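Two weeks into Bromidholm and still no boat

I finally gave in and bought Bromidholm during the spring sale, mostly because Iida Pesonen would not stop sending me messages about it. (Hi Iida! You were right, and I'll deny it if you bring it up at dinner.) I had told myself I'd finish one of the games I already own first, and you can guess how that went.

If you haven't played it, you wash up on a cold little island with a coat and a broken lantern, and you spend the next 40 hours or so making friends, fixing roofs and trying to earn your way back to the mainland. The boat costs 583 shells. I have never had more than 3 shells in my pocket at one time, owing to a weakness for hats. 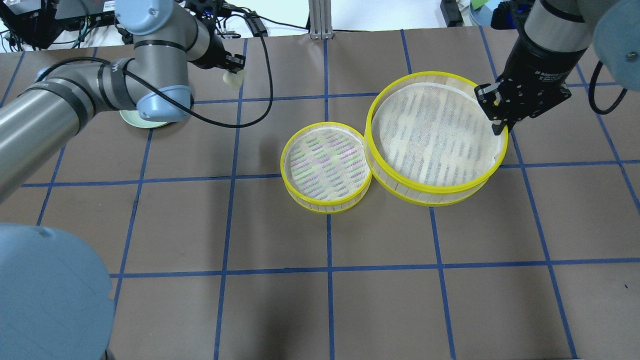 The fishing, oh dear

I love this game, I really do, but the fishing made me put the controller down and go for a walk. You hold one button to keep the line tight and tap another to reel, and the fish decides when you're supposed to switch. My sister-in-law Chinyere got the hang of it in one evening, on my sofa, while eating my crackers.
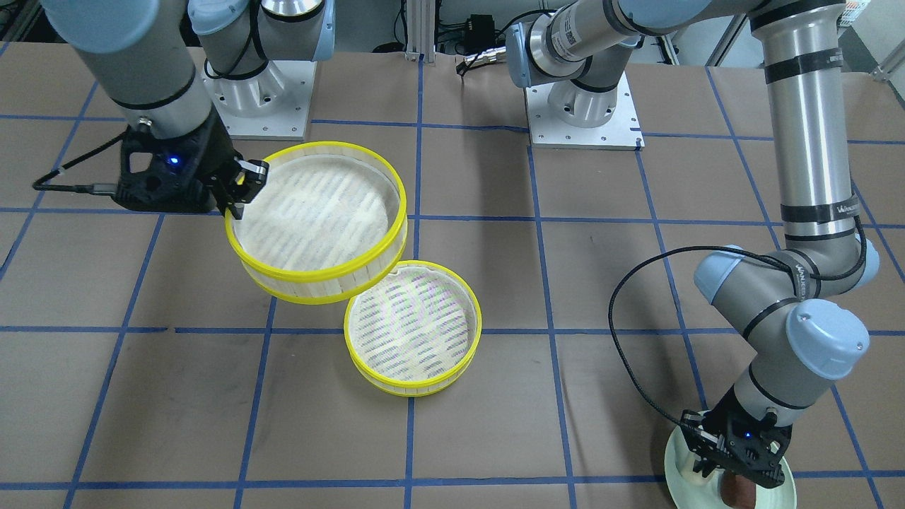
What helped in the end was turning off the rumble in the settings. It had been making me tense up and tap too early, and once it was gone I landed a silver eel on my second try and may have shouted. There's an old sailor by the north pier called Danladi who trades eels for lamp oil, so I've been able to go into the caves at last — and they're lovely, all dripping water and slow piano.

I haven't met the lighthouse keeper yet. Iida says to wait until the snow comes, and she won't tell me why.

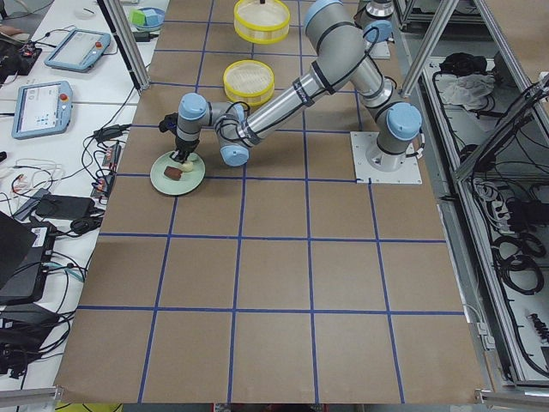

I do wish the map let you leave your own notes on it. I keep an envelope by the TV with scribbles like "goat, behind church" and half of them mean nothing to me by the next evening. Anyway, I've got enough lamp oil for one more trip down, and then I'm starting a proper boat fund. No more hats until September.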